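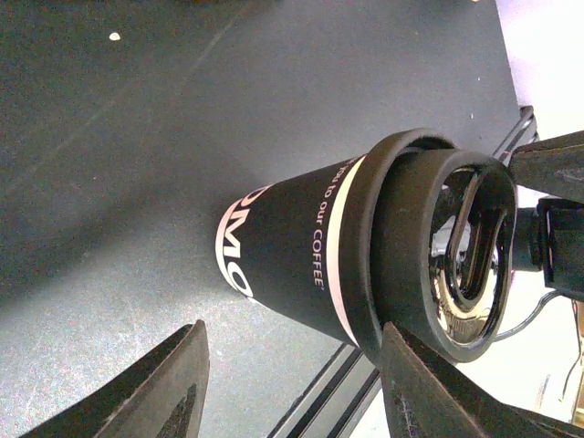
A takeaway coffee cup at the gripper, lid towards the mount.

Planning the second robot cell: notes on the equipment budget

Posted 3/23/24 by Stela Sandu

The budget for our second robot cell must be submitted in September, and several readers have asked how the figures are being put together. I set out the present position below. Prices are left out, as two of the quotations were given to us in confidence.

The first cell was bought as a single package from Pretorius. The arm, gripper, table and wrist camera arrived on one order, with one invoice and one warranty. This suited us at the time, as we had no experience of fitting such equipment ourselves. It also meant that every spare part had to be ordered through the same office, and a replacement cable took 16 days to reach us. For the second cell we intend to buy the arm and the gripper separately — a change which the purchasing office has accepted in principle, subject to three written quotations for each item.

Quotations for the arm have been requested from Pretorius, Dovska and Zovex. Those from Pretorius and Dovska are in hand. Dovska's price is the lower of the two, but it does not include delivery, the mounting plate or the first year of support. Readers preparing a similar comparison are advised to ask each supplier for a total that covers all of these, and to ask for it in writing.

The choice of gripper depends on the goods to be handled. Our work is chiefly with light packaging: paper cups, bags, sheets and small cartons. Such items weigh very little, and the payload figure printed at the head of most brochures is of small use to us.
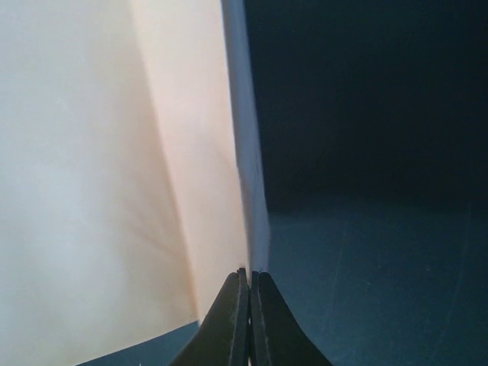
Of far greater importance is how finely the closing force can be set, and whether the fingers can be changed without returning the unit to the maker. Kimico offers fingers in sets, with the pads sold separately. I have allowed for 3 sets in the first year. Pads are entered under consumables and not under equipment, following a long exchange with the finance office last year which I do not wish to repeat.

The table is a modest item, but it was underestimated last time. We have asked for a dark matt top again, as pale paper is easily told apart from it on camera. The aluminium frame underneath should be priced with its brackets and feet, which some suppliers list on another page altogether.

Two further lines are often forgotten. The first is staff time: I have entered 240 hours for installation and testing, against 310 hours recorded for the first cell. The second is the stock of test goods. Boxes, cards and paper bags are cheap, but they crease and must be replaced, and a small yearly sum avoids a great many petty cash claims.

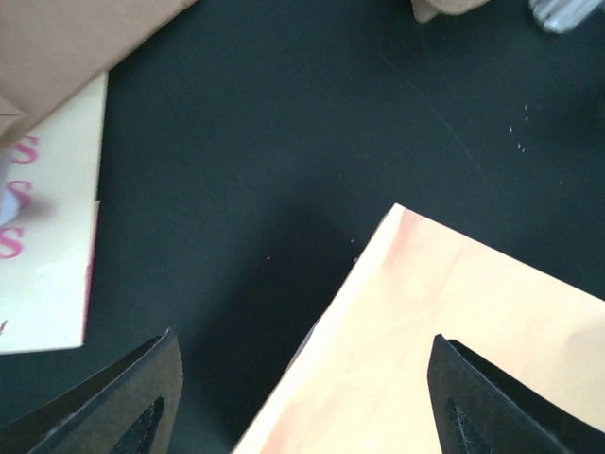

Paper and card goods on the worktop, with the gripper fingers in the foreground.

The Zovex quotation remains outstanding. Once it has been received I shall complete the comparison sheet and post the headings, without the prices, for anyone who wishes to use them. Questions on the finance side — particularly on leasing, where I have had differing advice — may be left in the comments.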